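The pillow problem
April 21, 2018

My sister called while I was on my hands and knees getting a sock out from under the dryer, and when I told her what I was doing she said, "Aren't there robots for that by now?" She asks me this every few months, I guess because I'm the one in the family who reads about them. And every few months I say not yet, and she says hm, and we go on to talk about our mother.

But I've been chewing on it all week, so you're getting a post.

We do own one robot. It's a Vistuvon, the round vacuum kind, and I love it more than is reasonable. It goes out every morning after breakfast, bumps along the baseboards, eats the crumbs and goes home to its dock (most days). The catch is that before it can run, somebody has to pick up the floor. Shoes, the dog's rope, charging cords, and always, ALWAYS the throw pillows. The kids treat the couch as a boat and the pillows as people who have fallen out of it. So I do a lap of the living room so that the machine can do its lap, and some mornings I wonder which of us works for the other.

What I'd really like is a machine that does my lap. Pick up the pillow, put it on the couch. It sounds like nothing! My youngest could do it before she could say pillow. She chose not to, but she could.
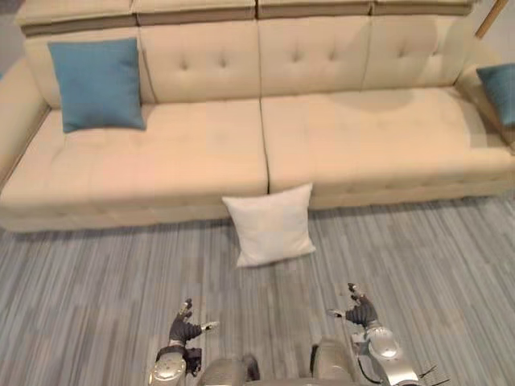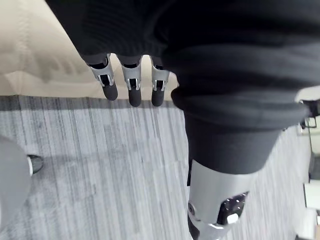
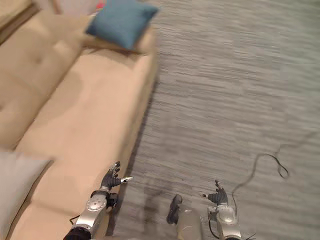
Cúc Từ
Blogger, mother of three, chief picker-upper

So, a pillow. Look at the white one in the first picture, down on the carpet and leaning on the front of the couch, with the two hands open and still a little way short of it. If that were me I'd already be thinking about lunch. One hand, grab a corner, fling, done. I wouldn't look at it for more than a second and I certainly wouldn't line myself up with it.

Now think about what you'd have to tell somebody who had never picked up anything soft. A pillow has no handle. Squeeze the middle and it goes flat between your hands and bulges out somewhere else. Take it by one corner and the rest of it swings. If you use both hands they have to agree on how hard to press, and they have to keep agreeing while you stand up. (Try it with thick mittens on and your eyes half closed. I did, in the kitchen, with the good cushion from the armchair, and I knocked over the pepper.)

Then there's the bending down. I never think of bending as part of the chore, but my back does, and I'd imagine it's no small thing for a machine on legs either. Everything it might have to pick up in my house lives at ankle height. You lean over, your weight goes forward, your arms go forward too, which makes it worse, and right at that moment you're supposed to be doing something delicate with your fingers. People are amazing. I don't think we give ourselves enough credit for getting socks off a floor.

And I keep looking at the cord in the third picture, the thin black one curling across the carpet, because my eye goes straight to cords these days. That's a Vistuvon owner for you. Ours swallowed the cord to the lamp last winter and we had to cut it out with kitchen scissors.

My brother-in-law, who is in logistics, thinks I'm too gloomy. He spent years at the Sotov warehouse and says the machines there have been doing real work for ages. They moved 793 pallets in one shift once and he still brings it up at dinner. Fine, I believe him! But I asked him what the pallets were like and he said, well, they're pallets. All one size, wrapped, on a flat floor with lines painted on it, and people kept out of the way. Nobody at Sotov is playing boat. I asked what happened when a box fell off and split open, and he said they stopped the line and sent a guy.

I have thought about that guy a lot. I am the guy, in this house.

The other thing people bring up is the laundry folder. You may have seen the Zodamen, they had one running in the window at the appliance store over in Henao, and I stood there with my groceries and watched it for far too long. You clip the shirt on at the top, it goes in, there's a whirring, and out comes a shirt folded better than I've ever folded one. I was ready to be sold. Then I read the card. $3,000, no fitted sheets, no socks, nothing for a small child, and you have to clip every piece on yourself. By the time I've found the shoulders of a shirt and clipped them up, I've done the hard half. Folding was never the part I minded. It's turning things right side out and finding the other sock.

So if you line them all up, the vacuum, the warehouse, the folder, each one is very good at its piece, and each one needs a person standing at the front end making the world neat enough for it to start. I don't mean that as a complaint. The dishwasher is like that too and I'd fight anyone who tried to take it. But it does answer my sister's question a bit better than "not yet" does. The bit that's missing is the tidying before the tidying.

Which is why hands get my attention. I like that they've got fingers. I've seen the kind with two flat paddles, and maybe paddles would be plenty for a pillow, but a living room isn't only pillows. It's a puzzle piece, and half a cracker, and a library book face down. In the second picture you get the fingertips up close, rounded black pads on the ends, and they look blunt to me. I'd trust them with a cushion. I don't know about the cracker.

My own guess, worth what you're paying for it: soft, big, harmless stuff comes first. Pillows, blankets, stuffed animals, towels into a basket. If it drops one, who cares, it can have another go, and I don't need it to be quick. I'd be perfectly happy with a machine that took two hours over my living room while I was asleep, as long as it didn't step on the dog. Dishes I'd put much later. Anything with a child's sleeve involved, later still.

And price, of course. I have no idea what any of this would cost and I suspect I couldn't buy one of the thumbs.

My sister, when I read her the start of this over the phone, wanted to know if it would know where the pillows go. I said on the couch. She said no, but where on the couch, because I have a way I like them, and she's right, I do, one at each end with the seam down, and I've never managed to get my husband to do it in all these years of marriage.

Anyway, the sock under the dryer turned out to be one of hers, from Thanksgiving. It's in the mail. If anybody has tried the Zodamen on school uniforms, please leave me a comment. I want to know about pleats.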